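黒い水切りラックが好きすぎる話

日曜の朝、洗い物の前にコーヒーを飲みながらラックを眺めるのが最近の楽しみです(変ですか?)。
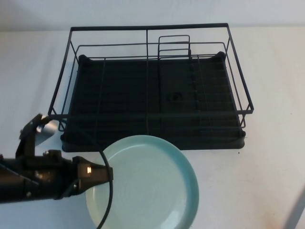 水切りラックのトレーはどのくらいの頻度で洗えばいいの?
毎日さっと水で流して、週に一度はスポンジと中性洗剤でしっかり洗うのがおすすめです。溝のぬめりは古い歯ブラシでこするとすっきり落ちますよ。

うちは黒いワイヤーのラックに替えてから、白いテーブルの上がきゅっと引き締まって見えて、もう大満足!トレーの細い横溝もきれいで、空っぽのときほど見とれてしまいます。淡い青緑のお皿との色合わせも最高なんです。

買う前はメジャー片手に置き場所を測りまくりました。奥行き300ミリまでなら置けるとわかったときのうれしさといったら……。

お皿を立てるときは、大きいものを奥、小鉢は手前に伏せるのがわが家流。ぎゅうぎゅうに詰めず、一枚おきに間をあけると乾きが全然違います。茶渋が気になるカップは、重曹を溶かしたぬるま湯につけてから洗っています。

次はRemskaのふきんを200円の小さいサイズで揃えたい!色は生成りか紺か、まだ迷い中です。六月のうちには決めて、使い心地をまた書きますね。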